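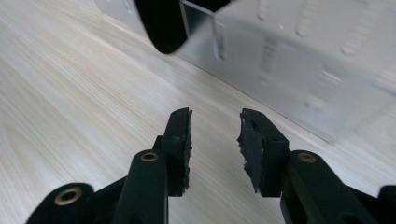

May, relay take-over pads, bench notes. Started on the spare pad from the Iltdale pool, the one that kept giving late touches in lane two at the schools' gala. The swimmers had no complaint about the block end, only the turn end, so the pad gets looked at first and the cable second. The bench is a pale wooden top with the grain running on a slant, and I took my straight lines from a slotted piece of silver metal laid on it, as the grain is no use for squaring anything up. Pad laid face up, cable towards the window, timing box on the shelf.

**Touch test, morning**

Used the flat weight with the felt foot, dropped from the low stop. Went along the top row first, then the middle, then the bottom. The top row fires every time. The middle row is fine except near the left seam, where it needs a second press. The bottom row is slow all the way across, but a swimmer hardly ever touches down there, so I am not treating it as the fault.

100 presses on the good part of the pad, no misses. 14 misses in the next 100, all of them beside the left seam. That fits what the timekeepers wrote on their sheets.

Peeled the edge tape back by a hand's width. The strip underneath has a kink in it, the sort you get from rolling the pad up the wrong way round. Iltdale store theirs on a Gikow reel and the reel is a bit too narrow for this length. I have said so before. They could hang the pads instead, there is a rail in the plant room.

**Cable**

Ohms steady when the cable is still, steady when bent at the plug, jumpy when bent near the pad. Cut back past the bad part and fitted a new Gredico plug. The old plug was green inside. Resealed with the grey compound and left it clamped over lunch.

Retest at 2.30: steady everywhere. The left seam is still poor, as expected, because the strip has not been changed yet.

**Start signal**

Checked the Picard box while the seal was setting. The horn and the light go together as far as I can tell by eye, and the log agrees. Battery is down after one long gala, so it wants charging the night before — put this on the sheet for whoever packs the van.

The box holds 3,000 times before it starts writing over the old ones. Lane two from the gala is still in there. I copied the lot to the shared folder under "schools relay" and have not cleared the box.

**Force**

Tried the spring gauge again on the middle row with the spacer at 135. Fires cleanly at that setting, same as the other three pads. Did not try it lower. A light touch from the younger swimmers is a separate question and needs doing in the water with the pad hung properly.

**Still to do**

- New strip for the left seam. There is one long enough in the bottom drawer, check it for kinks before cutting.
- Tape both edges, not only the one I opened.
- Soak overnight in the tank, then repeat the 100 presses.
- Ask Iltdale about the rail.
- Mark the pad "turn end, do not use" until the soak is done.

Backup buttons were not looked at today. Lane five's button sticks a little, according to the gala sheet, and it is in the blue crate with the rest.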